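四月，阴，早上出门没带伞，晚上回来也没下。

今天的正事是收拾桌子。写下这句话的时候我自己都有点不好意思，一个成年人，拿着工资，一整天下来能写进日记的正事是收拾桌子，而且还没收拾完。不过前几天的日记我翻了翻，一天写的是“开会”，一天写的是“开会，困”，再往前是一页空白，只有一个咖啡杯底印出来的圈。这么一比，今天算是有内容的。

从早上说起。闹钟响了以后我按照惯例躺着跟它谈判，谈判的结果是我多睡了一会儿，代价是没吃早饭。坐21路去公司，车上有个人抱着一盆绿萝，绿萝的叶子一路都在扫我的耳朵。我往旁边让，它也跟着往旁边长。下车的时候我头发里有一小块土，进了电梯才从镜子里看到。电梯里的人应该也都看到了，大家都很有教养，一直看楼层数字。

我们在Clemow大厦的12楼。这栋楼的名字听着像卖羊毛衫的，大堂里还真有一股羊毛衫的味道，物业说是新换的地毯，已经新了一年多了。电梯到12楼一般要停很多次，今天也停了很多次，所以我有充足的时间考虑头发里的土要不要当着大家的面弄掉。没弄，进了办公室在垃圾桶边上弄的。

然后就看到了我们那张桌子。

这张桌子得交代一下，虽然日记是写给自己看的，我怕我哪天换了工作就把它忘了，那样对它不公平。浅色的木头桌子，名义上是公用的，意思是谁都可以往上放东西，谁都没有义务拿走。靠近我这一侧的桌沿磕掉了一块，我搬来的时候就磕掉了，问过行政，行政说可以报修，报修的人来看了，用手指摸了摸那个缺口，说换一张800。行政听完也摸了摸那个缺口，说看着还行。从那以后它就一直看着还行。我的毛衣袖子每年冬天都要在上面挂出一根线来，现在两件毛衣的右袖口都有同样的一撮毛，像一种工作证。

桌子上的东西，我自认为只有一部分是我的。大家也都这么认为，每个人都认为只有一部分是自己的，加在一起就有相当大的一部分谁的都不是。它们在桌上住得比我久，比我安稳，也没有考核。上礼拜我找一支笔，翻出来一张没有落款的便条，上面写着“用完放回”，没写是什么，也没写放回哪里。我考虑了一会儿，把便条放回去了。

之所以今天要收拾，起因是一个群里的通知，说要来人参观，请各位“适当整理桌面”。适当这个词用得很阴险。我以前的理解是把东西往里推一推，使桌子从门口看过去有一条干净的边。可是上次也是适当整理，我也是这么推的，结果推到后面的东西从桌子另一侧掉下去，掉在别人脚上，那个别人当时正在打电话，声音突然变得很诚恳。所以这次我决定认真一点。认真一点的标志是我去茶水间找了个盒子。

茶水间的纸箱堆是我们公司最有活力的地方，每天都在长。Wijaya送零食来的箱子，Flenar送咖啡豆来的箱子，还有一些压扁了又被人撑开、撑开了又没人要的箱子，立在那里半瘪不瘪的，看着很累。我先看中一个大的，抱起来底下漏了，掉出来一把塑料叉子，只好蹲在地上捡。有人进来倒水，看看我，看看叉子，绕过去了。后来找到一个浅的纸盘，敞口，里面有纸板隔着，隔成四格。我当时的心情几乎可以用高兴来形容。四格！分类这件事它已经替我做了一半，剩下的无非是往里放。

我端着它走回座位，路上已经把四格分好了：一格放要用的，一格放不一定要用的，一格放别人的，一格放说不清的。走到半路觉得“不一定要用的”和“说不清的”有重叠，于是改成一格放要用的，一格放别人的，一格放坏的，一格机动。到了座位上又觉得“坏的”应该直接扔，单独给它一格等于给它发了居住证。可是扔之前总得有个地方先放着，这个地方叫什么呢，还是叫“坏的”。我端着纸盘站了好一会儿，对面那位问我是不是要发什么东西，我说不是，他说哦。

盘子里本来垫着一张黄色的塑料纸，皱成一团，我把它拎起来抖了抖，它发出的声音非常大，整排的人都回头。抖完它也没有平整一点，我就把它搭在盘子的前沿上，打算等下扔。

“等下扔”的东西我这辈子应该攒了不少。家里有一个袋子专门装等下扔的袋子。

接着是接近一个上午的分类工作。第一个问题是小包装。办公室里这类东西的繁殖能力很强，小小的一袋，金的、透明的、白的，拆零件带出来的，买点心送的，防潮的，附赠的，里面装的东西往往比袋子本身还不起眼。拿在手里捏一捏，能感觉到有个什么，想不起是什么，扔了怕过两天恰好要用，留着呢，过去的经验表明那个“恰好”从来没有来过。我对每一个小包装都做了严肃的思想斗争，斗争的结果大多数是放回桌面上，离原来的位置偏一点点，这样在我心里它就算处理过了。

第二个问题是纸。单据、说明书、标签纸，标签纸是Seller牌的，一大卷，买来的时候立志要给所有东西都贴上标签，后来撕坏了开头，找不到从哪里揭，就放着了。今天我又试了一次，用指甲抠了很久，抠起来一层，发现是商标。说明书就更难办。说明书我从来不看，可是扔说明书让我有一种背叛的感觉，好像那台机器会知道。我家里至今还有一个电饭锅的说明书，电饭锅已经不在了。

第三个问题是线。黑的线，长得都一样，从桌面上绕一圈，从前面垂到地上，你顺着它往下摸，摸着摸着摸到了椅子轮子。我拔过一次线，那是去年，拔完以后十分自信，过了一会儿隔壁有人问网是不是断了。所以今天我对线的政策是一概不碰。凡是还连着什么的，就当它们是在上班。

这么一来，能动的东西就不太多了。话筒不能动，细细的一根立在桌子后头，大家开会都要用，我上次把它往左挪了一点，会开到一半才有人说听我这边像是从水缸里传出来的。遥控器不能动，那个带两根天线的黑家伙，它旁边那一块地方属于默认的禁区，我擦桌子都是绕着它擦，桌面上它的位置如果哪天空出来，应该会看到一块颜色不同的、没擦过的长方形。移动硬盘也不能动，白的，靠着桌角放着，我每次看到它放在那个位置心里就一紧，因为那个角就是袖子容易扫到的角。我想把它往里推推，手伸出去又收回来了。里面有什么我不清楚，万一推了一下出了事，我这辈子就成了推过硬盘的人。

到了这个时候已经快中午，我把盘子端端正正摆在桌上，退后看了看成果。

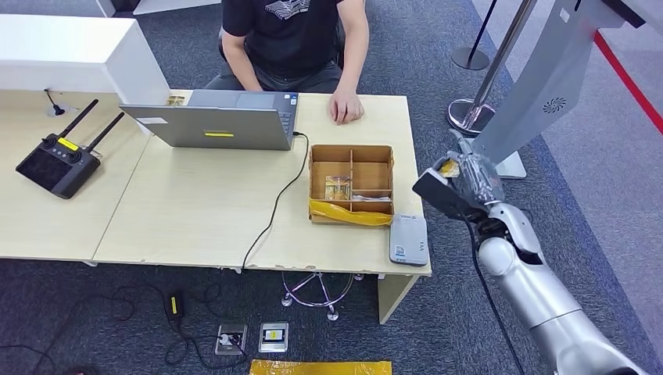

我们的桌子和四格纸盘。对面那位还在忙。

晚上翻出照片来看，很让人清醒。在我的印象里，我今天上午做了大量的工作，分了类，定了规矩，跟好几个小包装恳谈过，手指头都抠疼了。照片里的盘子里一格躺着个金色带透明的小包装，一格躺着张白色的纸质的什么东西，就这样。盘子前沿上还搭着那张黄塑料纸，皱得跟刚从谁的口袋里掏出来似的。那一格白的我现在也说不上是什么，当时应该是有充分理由才放进去的，我这个人放东西一向有理由，就是理由不跟着东西走。

电脑后面还有个金色的小袋子，在对面那位手边。我看照片才想起来，当时我确实盯着它看了一会儿，在“别人的”和“要用的”之间摇摆，最后因为要伸手越过他的电脑去拿，动作太大，就判给他了。公家的事很多就是这么判的。

还看到了桌沿那个缺口，正好在盘子下面，像是盘子磕出来的。冤枉。盘子是纸的，来了才一个上午。

中午去吃饭。楼下新开了一家，我们都说要去试，说了很久，今天终于去了，排队排到门口，站了一会儿，又都去了原来那家。原来那家的老板看见我们进来，什么也没说就下了面，端上来的也就是我们平常吃的。我本来今天想换个口味，想吃干拌的，汤面已经放在面前了。我吃了汤面。席间有人问我上午在忙什么，我说收拾桌子，那人说哦，那你收拾好了吗，我说分了类。这个说法让我感到满意，分了类，听着像有方法论。那人又问，分成什么类，我就低头喝汤了。

饭后有人去Flenar买咖啡，问我要不要带，我说要，然后就开始后悔。Flenar的咖啡没什么可挑剔的，问题在杯托。他们家哪怕只买一杯也给你一个能装两杯的纸杯托，空着的那个洞里塞糖包、搅拌棒和一叠餐巾纸。咖啡喝了，剩下的全留在桌上。我上午好不容易弄出来的那点空地，下午一点刚过就被一个杯托占了。我看着杯托上的洞，脑子里冒出一个念头，说这个洞也可以用来分类。这个念头使我有点害怕，赶紧把杯托拿去茶水间，扔在纸箱堆上。纸箱堆接纳了它，毫无变化。

糖包我留下了。糖包放进了机动那一格。放完我站着想了想，我喝咖啡从来不放糖，又拿出来，揣进了口袋里，现在写日记的时候它就在我手边。我可能要把它带进坟墓。

下午参观的人来了。来之前气氛很紧张，群里又发了一遍“适当整理”，后面加了个笑脸，大家都看得出来那个笑脸是什么意思。有人把外套从椅背上收走，有人把外卖盒塞进柜子，有人干脆把自己收走了，抱着电脑去了会议室。我因为上午就整理过，心态非常从容，坐在那里，手放在一个看上去像在思考的位置。

参观的人从门口那边进来，走了一条完全不经过我们桌子的路线，在窗户那里站了一会儿，夸了夸窗外的景色，走了。窗外的景色是对面楼的空调外机。

我不能说我失望。但是我今天上午跟标签纸搏斗了那么久，哪怕有一个人走过来低头看看我的四格盘，问一句这是什么，我都准备好了说“哦，随便弄弄”。这句话我中午喝汤的时候就想好了，语气都试过，现在没处说，只好写在这里。哦，随便弄弄。

参观结束以后大家松了一口气，外套回到了椅背上，外卖盒没有回来，我猜它要在柜子里待到有气味为止。更值得记一笔的是那个纸盘。我去接了杯水，又去上了个厕所，回来的时候盘子里多了东西。一把回形针，一块橡皮，还有一截不知道从什么上面掉下来的塑料卡扣。没有人看见是谁放的。我问了一圈，大家都很诚恳，诚恳得跟上次被砸了脚的那位一样。有一位还凑过来看，说这个盘子好，正好，随手就把手里的笔帽放进去了，当着我的面，放在“坏的”那一格。

我说那格是放坏的。

他说笔帽是好的，笔坏了。

这让我思考了一会儿。笔坏了，笔帽是好的，那么笔帽算不算要用的？按理说它可以配别的笔，可是别的笔都有自己的笔帽，除非有一支没有笔帽的好笔。我抽屉里恰好有好几支没有笔帽的笔。我拿出来试，都套不上。有一支差一点就套上了，我用了点力，笔帽裂了，这下它总算名正言顺地属于那一格了。他在旁边看完了全过程，说你看。

说到抽屉，我今天犯的最大的错误就是拉开了抽屉。桌面上的混乱是公共的，可以推给大家，抽屉里的是我一个人的。里面有一副断了腿的眼镜，度数是我好几年前的度数；有一包茶，包装上的字已经磨没了，闻了闻像书；有一张健身房的卡，我没舍得看有效期；有各种酱包，Wijaya的辣酱包尤其多，他们每次送零食都附赠，我每次都想着拿回家煮面用，回家煮面的时候它们在公司，来公司的时候面在家里。还有一把钥匙，很小，铜色的，应该能打开什么。我拿着它在办公室里走了一圈，试了文件柜，试了药箱，又试了茶水间那个从来打不开的小柜子。都不是。走回来的路上有人问我在干嘛，我说收拾桌子。他看了看我手里的钥匙，点了点头，那个点头里包含了很多对我的看法。

钥匙放进了“说不清的”。对，我下午又把“说不清的”这个类恢复了，取消了“机动”。事实证明机动就是说不清，换了个好听的名字而已，公司里有几个部门也是这个情况，我就不在日记里写是哪几个了，万一哪天这本子丢了。

快下班的时候对面那位终于把电脑合上，站起来伸懒腰，低头看见盘子，好像这一天里第一次看见它。他问，这是要扔的吗？

我说这是整理好的。

他哦了一声，蹲下去看了看桌子下面，看了看椅子腿，又站起来，说那要扔的是哪个。

我环顾了一圈。要扔的，严格地说，我今天扔了一块商标纸，一些指甲抠下来的碎屑，一个杯托，和头发里的那点土。我想说那张黄塑料纸是要扔的，我甚至已经伸手去拿了，它又哗啦响了一声，我看它搭在那里一天了，边也压出了弧度，跟盘子已经有点像一套的，就没拿。我说明天再说吧。他说行。

他走的时候把那个金色小袋子也放进了盘子。问都没问，放在了“要用的”那格。这就说明上午我判给他是判错了，或者说他不服，上诉了。我拿起来捏了捏，里面有个什么。

回来的21路上没有绿萝，有一个小孩，一直在数站，数到后面数乱了，从头数起，数得一车的人都不太确定自己该在哪儿下。我多坐了一站。走回来的路上经过楼下的杂货店，门口摆着收纳盒，塑料的，透明的，带盖，分很多格，比我那个纸盘体面得多。我站在那里看了很久。店主出来问我装什么用的，我说装小东西。她说什么小东西。我又答不上来了，这一天里我第好几次败在同一个问题上。她很耐心，给我推荐了一个带提手的，说首饰、药片、渔具都能装。我没有渔具。但是提着它走了几步以后，我觉得我可以有。

没买。回家的时候在门口换鞋，看见鞋柜上那个碗，放钥匙和零钱用的碗，里面已经没有钥匙和零钱的位置了，全是酱包、扣子、快递单撕下来的一角，还有一颗糖。我把钥匙放在碗的旁边。碗的旁边也快没有位置了。

晚饭煮了面。没有辣酱包，辣酱包在公司。打开冰箱找别的东西代替，找到一罐腐乳，一罐橄榄菜，还有一罐揭了标签的，打开看了看也说不清。冰箱里居然也有这一类。我放了腐乳，咸了，加水，淡了，又放腐乳，最后吃了很大的一碗，撑得在屋里走来走去。

走的时候顺手整理了一下书桌，就是现在写日记的这张。把书摞起来，把笔插进杯子里，把充电器的线绕好。前后没用多久，看着居然挺像样。我在椅子上坐下来欣赏，欣赏着欣赏着明白过来，我是把所有东西都挪到床上去了。

现在床上有书，有一沓信封，有台灯的包装盒，有一件右袖口带一撮毛的毛衣。待会儿要睡觉的话，这些东西都得再挪一次，最合理的去处就是书桌。我打算先写完这篇再说。

明天要做的事记一下，免得忘：

把抽屉里的辣酱包带回来。或者买一包面放到公司去，哪个省事做哪个。

问问那把钥匙。

标签纸换一头揭。

跟大家说一下盘子的规矩，最好写张条子贴在上面。用标签纸写。所以得先揭开标签纸。

黄塑料纸扔掉。

硬盘，想办法让别人把它往里推一推。

糖包还在手边。刚才写到一半，我把它拿起来看了看，背面印着一行小字，叫人存放于阴凉干燥处。我们家没有这样的地方，放床上吧，跟信封放一起。

困了，床还没腾出来。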